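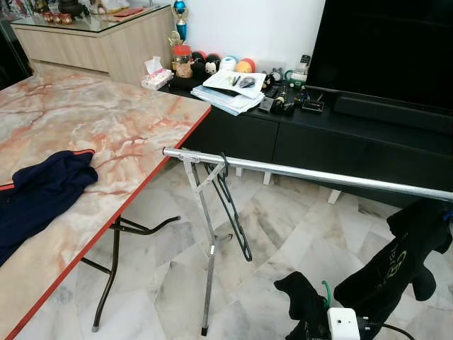 Photo: Kelechi Sani

How to fold and hang laundry in the living room (and get the room back the same day)

Quick one today. No laundry room, no yard, no dryer worth the name. Everything gets folded and hung in the living room, between the TV and the sofa, and for years it meant the room was a mess from morning to bedtime. Now it's one session. Steps below, skip what you don't need.

What you need

A folding table. Any kind, as long as the top is smooth and wipes clean.
A drying rack or a clothes rail that folds.
Hangers. Thin wire ones are fine for shirts, not great for sweaters.
One folding chair.
A bag. Cloth, any size you can carry with one hand.
Tissues or a rag for the table top.

My rack is a Somboon, the cheap one, 164 cm long when it's open. Had it since college. The new ones from Skisix look nicer but I haven't tried one so can't say.

Step 1. Clear the floor first

Before the table comes out. Chargers, adapters, backpacks, shoes, all of it off to one side. If a cable has to stay plugged in, run it along the wall. You'll be walking backward with your arms full of sheets at some point and you won't be looking down.

Tile floor? Sweep it. Something always drops. A clean shirt on a dusty floor is a shirt back in the wash.

Step 2. Put the table next to the rack

End to end, or close to it. Table, then rack, no gap you have to walk across. I used to keep the rack by the window and the table by the door and I must have crossed that room 50 times a load.

Open the legs all the way until they lock. Push down on each corner. If it rocks, turn it a little, floors are never level.

Same for the rack. Legs wide. If the rubber tips are missing from the feet get new ones, a hardware store sells them in bags, and bare metal on tile will slide the second you hang jeans on one end.

Step 3. Sort onto the table, not the sofa

Big rule in my house. Once clothes land on the sofa they stay on the sofa. Dump a small pile on the table, half a load at most. Three groups:

Hang (shirts, dresses, anything that creases)
Fold (tees, pants, towels)
Deal with later (odd socks, missing buttons, that one thing with the stain)

Dark stuff first if your table top is pale. Easier to see lint and loose threads, and you find the little socks that way too. Light stuff shows up fine on anything.

Step 4. Hang things right away

Don't build up a stack of things to hang. Pick up, shake hard, hanger in, on the rail. Next.

Couple of notes:

Put the hanger in from the bottom on tees so you don't strech the neck.
Button the top button on shirts. Only the top one.
Hooks all facing the same way. Then you can lift off five at once and carry them straight to the closet.
Heavy things over the legs of the rack, light things in the middle. A long pole sags if you load the middle.
Damp things get a hand's width between them. Dry things can touch.

Leave one empty hanger on the rail when you think you're done. There's always one more shirt.

Step 5. Fold the rest

Use the table edge as your straight line. Lay the piece face down, shoulders along the edge, sleeves in, sides in, then up from the bottom in two folds. Smooth with your forearm, not your palm, you cover more with one swipe.

Anything with piping or a thick seam: fold beside the seam, not on it. A fold right on piping leaves a lump and the stack leans.

Jackets and hoodies I fold last. They're bulky and they slide off the table if you leave them near the edge, so push them to the middle and put something flat on top.

Towels in thirds. Sheets, do what you can. I roll mine up in the pillow case and move on with my life.

Step 6. Use the chair as the "out" spot

Pull up the folding chair near the sofa, bag on it. Anything leaving the room goes there: gym clothes, the thing you borrowed from your sister, stuff for the dry cleaner. Hook the bag through the back of the chair if yours has an opening, or over the top if it doesn't. Keeps your hands free.

When the bag's full, it goes to the front door. Not to the bedroom. Front door.

Step 7. Reset the sofa

Five minutes tops, and do it even if you're tired. This is the part that makes the room look done.

Everything off the seat first, plush toys too.
Run a lint roller or a damp rubber glove along the seat and the arms. Microfiber grabs every bit of fluff from the laundry.
Plump the back cushions. Hit them from the sides, then the top.
Cushion back in the corner, tilted against the arm.
Soft toys back, big one at one end so it holds itself up. Small ones tucked in beside a big one or they end up behind the seat.
Open the curtains. Daylight shows you what you missed.
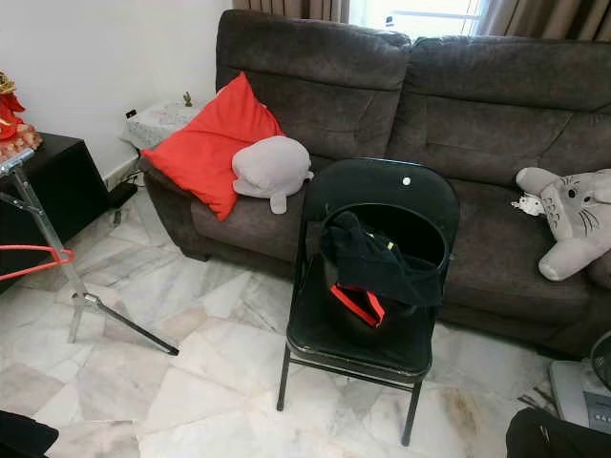
Step 8. Pack it all down

Table first. Wipe it, flip it on its side, fold the legs. Watch your fingers on the crossbar, it snaps.

Rack stays up only if something on it is still damp. If it's all dry, carry the hangers off, fold it, behind the door it goes. Chair last because you'll want to sit down for a minute.

Then the TV cabinet. The top collects everything during laundry: coins from pockets, hair ties, receipts, tissues. One sweep with your hand into a bowl and sort the bowl later. Or never. My bowl is pretty full.

Things that go wrong

Rack tips over. Too much on one end. Take it all off one side at a time, left, right, left, right.

Table top is sticky. Wipe with warm water and a drop of dish soap, dry it before any clothes touch it. I used a Clarnudik spray for a while, smelled nice, left a film.

Wire hanger marks on shoulders. Mist with water, pull flat, leave it ten minutes. Or fold a washcloth over the hanger before you hang anything knit.

Clothes still damp by evening. Fan on low, pointed along the rail instead of at it. In February I leave the fan on till 9 pm and it's usualy fine by then.

Kids. Give them the socks.

Questions? Put them in the comments, I get to them when I can. Someone asked last time about the Sumport wall rack, haven't put it up yet, still in the box.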